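Skiltetley Shared Services
Mail and Messaging Support
Incident record: Duplicate delivery of inventory notices to the Breston distribution list
Status: Resolved, under observation
Priority: 3

Summary

Staff subscribed to the Breston distribution list received multiple copies of the daily inventory notice. The notice is generated by the Flotska scheduling system and passed to the Troncoso mail relay, which delivers it to all current subscribers. Other lists handled by the same relay were not affected.
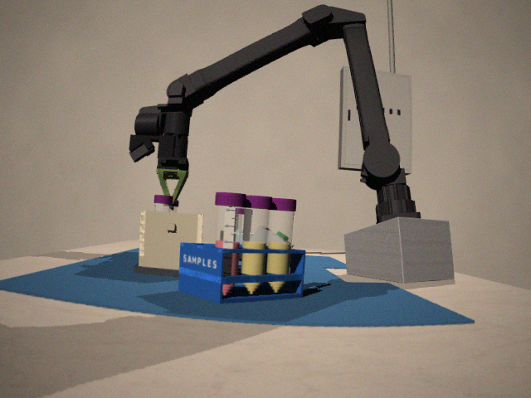 Page last changed: 16 Sep 2020

Reported symptoms

The service desk received the first report shortly after the morning notice was issued. The subscriber had seven copies of the same message, each with the same subject line and attachment. Further reports followed from other departments. Several subscribers stated that their mailboxes had reached the storage limit and that incoming mail was being returned to senders.

The relay log showed 2,179 queued messages for the Breston list at the time the ticket was opened. Of these, 1,771 were found to be duplicates of messages already accepted by the receiving server.

Initial checks

The subscriber list was exported and compared with the personnel directory. No address appeared more than once. Nested groups were also reviewed, as a similar incident in May had been traced to a group that contained itself. No such condition was present.

The Flotska job history was then examined. The job had run once, at the scheduled hour, and had closed with a normal exit code. The fault was therefore placed after the handoff to the relay, and the ticket was transferred from Applications to Messaging.

Log extract (addresses removed)

queue: message accepted from scheduler
delivery: connection opened to receiving server
delivery: message body sent
delivery: timeout waiting for final reply
queue: message returned to deferred state
delivery: retry started

This sequence repeats for each affected message until the retry limit is reached.

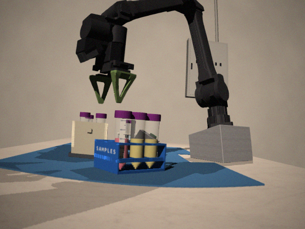 Record prepared by: Senior Analyst, Messaging Support

Cause

The receiving server accepted each message but was slow to send its final reply. The relay closed the connection before the reply arrived, treated the delivery as failed, and tried again. The delay came from attachment scanning, which had been set to a deeper inspection level during the previous maintenance period. The timeout on the relay had not been changed to match.

Corrective action

1. Outbound delivery for the Breston list was paused.
2. Duplicate entries were removed from the queue by message identifier. Messages without a confirmed delivery were kept.
3. The final reply timeout on the Troncoso relay was raised to the value given in the current mail standard.
4. Delivery was resumed in small batches and the log was watched for repeated identifiers.

No repeated identifiers were recorded after delivery resumed. Subscribers whose mailboxes had reached the limit were given a temporary increase in storage.

Instructions to subscribers

Extra copies of the notice may be deleted. Please keep one copy if your department is required to retain inventory records. Subscribers who are still receiving duplicates should reply to this ticket and attach the full message headers. A forwarded copy does not contain the original headers and cannot be used for tracing.

Open items

The change procedure for attachment scanning does not currently require a review of relay timeouts. A revision has been submitted to the Messaging change queue. This record will remain open for observation until three further inventory notices have been delivered without a repeat.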